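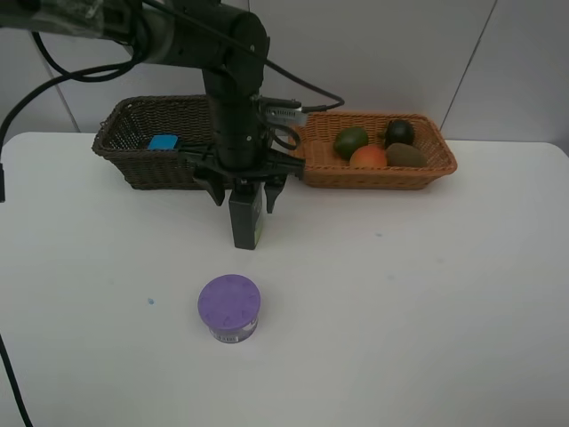 Two baskets at the back of the table, one for fruit and one for everything else.

Last updated: August

Reading time: 5 minutes

I've had a go at sorting out our white table more times than I'd like to admit. It's the first flat surface you meet when you come in, so it collects things: post, lids, pens, the odd block. I tried trays, and then a drawer unit so ugly it went back to the shop. What finally stuck was a pair of wicker baskets, and I've had a few messages asking how I set them up, so I've written it all down properly.

Step 1: Clear it and wipe it

Take everything off, even the things you think belong there. Give the top a wipe with warm water and a drop of washing-up liquid, then go over it again with a dry cloth. White shows every mark (ask me about blue ink some time!) and a little bicarb on a damp sponge will lift most of them. Try a corner first if you're not sure about your finish.

Step 2: Pick two baskets that don't match

This is my one firm opinion. If both baskets are the same, people drop things in whichever one is closer. Mine are a dark brown one and a much paler, tan one, both rectangular, and even half asleep at 6 in the morning you can tell which is which. I got the dark one from Holari in the sale and the tan one came from the Killey market, where I'd gone for compost. You don't need to spend much. Run your hand along the rim before you buy, though, as a rough bit of wicker will snag every jumper in the house.

Push them to the back edge, side by side. You want the front of the table free for whatever you're doing.

Step 3: Give each basket a job

The pale one is the fruit basket and nothing else goes in it. The dark one is for bits and bobs: small boxes, blocks, anything that would otherwise roll about. 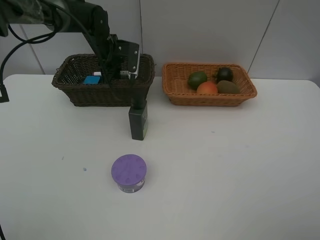

Fruit on the right, odds and ends on the left, and the little purple-lidded pot still waiting for a home.

I keep the fruit to a single layer so you can see what's there. A mix of colours looks lovely, something green, something orange, a dark plum-coloured one, and a brown kiwi to calm it all down. Artificial fruit is fine too if you only want it for looks, and it'll never go soft on you, but dust it now and then. With real fruit I'd line the basket with a square of kitchen paper and change it every Tuesday or whenever your bin day is.

For the dark basket, put boxes in first and stand them on end along one side. Little things go in front where you can reach them. If you tip the small stuff in first it all ends up underneath and you'll be fishing for it for ever.

Step 4: Deal with the stragglers

There are always a few things left over at the end. With me it's small pots and pens. Pots with lids can stand on the table while you decide, but give yourself until bedtime.

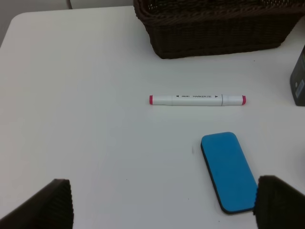

Pens are worse, because they look tidy lying down, so you leave them, and by the weekend there are six. I now try each one on the back of an envelope, bin the dead ones and put the rest in an Aoki tin with the caps pushed on hard. Double-ended ones get laid flat in the tin, as I'd rather not have all the ink run down to one end.

Step 5: The evening sweep

Two minutes after tea, that's all. Anything on the table goes in a basket or goes back to its room. When the dark basket is full to the rim I empty the whole lot out on a towel and start again, usually with the radio on. The last time I did it I found the spare shed key, which I'd already paid to have cut again.

Sign up to the Triltavus newsletter for a new household how-to each month. You can unsubscribe at any time.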